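Pre-purchase simulation

Pre-purchase simulation is the practice of building a planned robot cell on a computer before any money is spent on the real one. It is used mostly by small workshops, who have the most to lose from a bad arm and the least space to hide it in.

Origins

The term spread through the Bendalden planning guide, first issued in August and revised on 4/22/20. The guide asks buyers to model the arm, its pedestal, the table and whatever the parts will sit in. Earlier planners at the Cosham works had relied on masking tape on the floor, a method that was cheap and took no account of elbows.

Costs

The guide's sample budget allows 437 pounds for modelling and 2000 for fixtures, trays and stands. Fixtures are the line most often left out of a first draft – and the first to be asked about when the arm arrives with nothing to pick from. A further 995 is set aside under "sundries", a heading that has never been known to finish a year in credit.

Layout studies

A study normally covers the reach of the arm over the table, the clearance around the tray and the room left for people to walk past. The Skerkska layout, a common teaching case, uses a six-jointed arm beside a round tray of small parts. 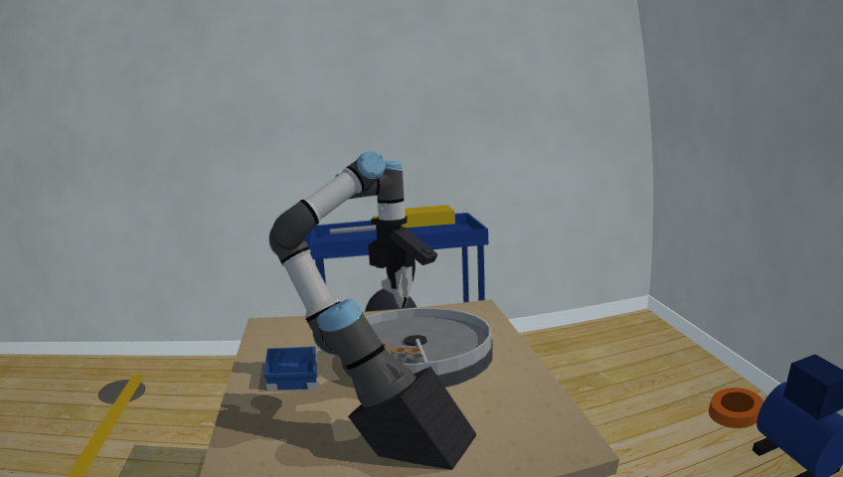
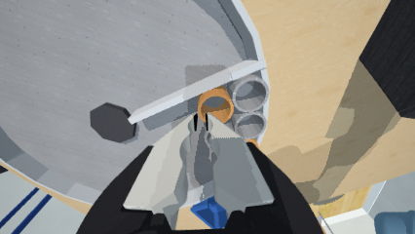
The gripper and the small parts in the tray, at close range.

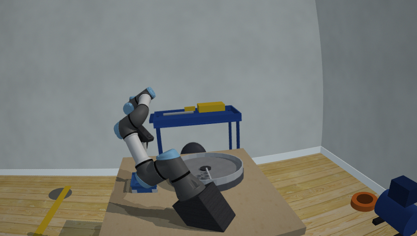
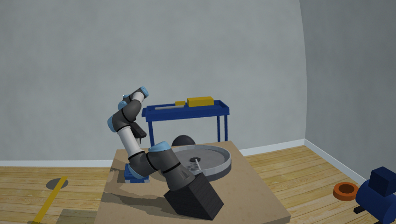
Criticism

The Latuheru review of 32 purchase plans complained that simulated floors are always level and simulated deliveries always fit through the door. It also found that buyers grew fond of their models and went on adjusting them well after the order had gone in. Later editions of the guide suggest measuring the door.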